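The Carpet Stays, Says Nneka Adeyemi

Nneka Adeyemi has strong feelings about carpet tiles, and she would like you to have them too. She fits out shared work rooms for Brarkden, a small firm with a large storage unit, and she has agreed to talk about the striped grey stuff underfoot on the condition that I stop calling it "office carpet".

"It's a floor," she says. "It does more work than anyone standing on it."

The charge against it is dullness. Adeyemi pleads guilty on its behalf. Plain grey shows every crumb, she says, and patterns date faster than haircuts. Stripes in greys, charcoal and off-white will hide a biscuit until the next vacuum, and when a tile is ruined you lift the one tile.

"I ordered 200 for a room in May and kept 3 spare. That was optimistic. Coffee is a very committed liquid."
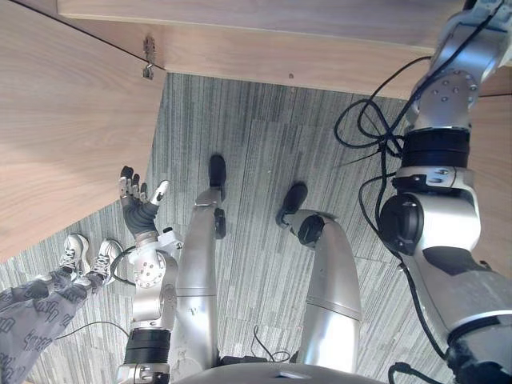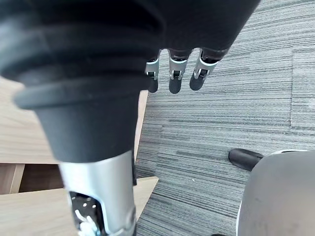 Grey carpet in both, pale timber in both as well.

On the furniture

She is softer on wood. The light pieces were chosen against the advice of a colleague who favoured a colour called Pristmont, which Adeyemi describes as "beige with a mortgage". She likes a grain you can follow with your eye during a long meeting, and she doesn't mind a stray screw hole.

"People ask if I'm going to fill it. I have 88 things on my list. It's a hole."

Metal fittings are another matter. She will happily spend a morning on a latch, and keeps a jar of rejected ones on her desk — she calls it the museum — next to a Trana catalogue with more than 200 pages and no index.

What would she change, given the money? She thinks about it for longer than I expect.

"The lighting, probably. One panel gets all the sun and the other one sulks." Then she gets up to see whether the spare tiles are still where she left them.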